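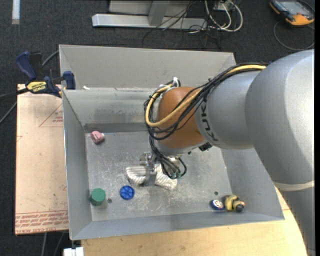
Issue 109 – page 30

How to sort a bin of odds and ends

By Caoimhe Cronin
December

Every house has a place where the little things go, and in ours it has been, at various times, a biscuit tin, a shoebox, a drawer that wouldn't shut and a mixing bowl that I later wanted back for a Christmas cake. A metal bin with sloping sides is much the nicest thing to work from, if you can lay your hands on one, as whatever is in it slides down to the middle where you can get at it. A big washing-up bowl will do nearly as well. I have sorted my way through a good many of these collections now (two aunts, a playgroup, and my own kitchen more often than I care to admit) and I've settled into a way of going about it that I find quite restful.

What you need

A bin or bowl to work in
A table at a comfortable height
A few small tubs or jam jars with lids
An old towel
A soft brush and a damp cloth
Washing-up liquid
A cup of tea, made before you start

Tip in a little at a time

Please don't empty the whole lot out at once! I know it's tempting. A great heap makes you tired just looking at it, and you end up scooping it all back in and going off to do something else. A small handful spread over the floor of the bin is plenty. You want to see bare metal between one thing and the next, so that a blue lid is plainly a blue lid and hasn't got a badge hiding under it.

If your bin has holes in the bottom, lay the towel under it before you begin. Beads and tiny screws will find a hole sooner than you will.

Start with the soft thing

I always lift out the biggest soft item first. In the picture it's the white rope toy with the grey striping, lying right in the middle. Twisted rope holds on to dust and hair and crumbs, so give it a good shake out of doors, then work it open a little between your fingers and brush along the twist, never across it. If it still looks grubby, soak it in warm water with a squirt of washing-up liquid for 30 minutes, rinse it until the water is clear, squeeze it in the towel and hang it up somewhere airy. Do check it for loose strands before it goes back to a dog or a small child. A rope toy that has started to fray properly should go in the rubbish, however fond of it everybody is.

Lids and caps

These make up most of what I find. Try each one against the jars and bottles you have in the cupboard, and be strict about it: if a cap hasn't found its bottle by the end of the afternoon, it isn't going to. A round lid with a ridged rim, like the blue one, gathers dirt in all those little grooves, and an old toothbrush is just the thing for them. Green cylindrical caps and their cousins can stand upright on the towel to drain.

I let myself keep 7 spare lids for craft projects – paint pots, mostly – and the rest go to the recycling, if your council will take them.

Toys, badges and little pink mysteries

Toy figures come next. Wipe them with the damp cloth and stand them up, because they look so sorry for themselves lying on their sides. Badges want a drier cloth, particularly if there is a pin at the back, which will rust if you leave it wet. Pop them all in one jar.

Then there are the things you can't quite name. I have been looking at that small pink object and I'm still wavering between an eraser and a piece of foam. The test, when you have such a thing in your hand, is to rub it gently over a pencil mark. If the mark goes, it belongs with the stationery. If it only crumbles, out it goes.

Last of all, the bin

Brush out the floor of the bin, as there is nearly always a pale dust left behind, and go into the corners where the sides slope down. Wipe it with the cloth and let it dry before anything goes back in. Then put on the lids, label the jars and have your second cup of tea.

Comments (3)

Ruairí Quinlan
Brushing along the twist is a great tip, I've been scrubbing ours sideways for years and wondering why it went fluffy.

keogh_at_home
We brought a tin of caps back with us when we moved home from Malta and not one fits anything. Seven spare lids seems harsh but I'll try.

Moll
Would the pencil test work on those hard white rubbers too? Mine just smears.

Contact the editor | © Flerport Household Pages | Back to top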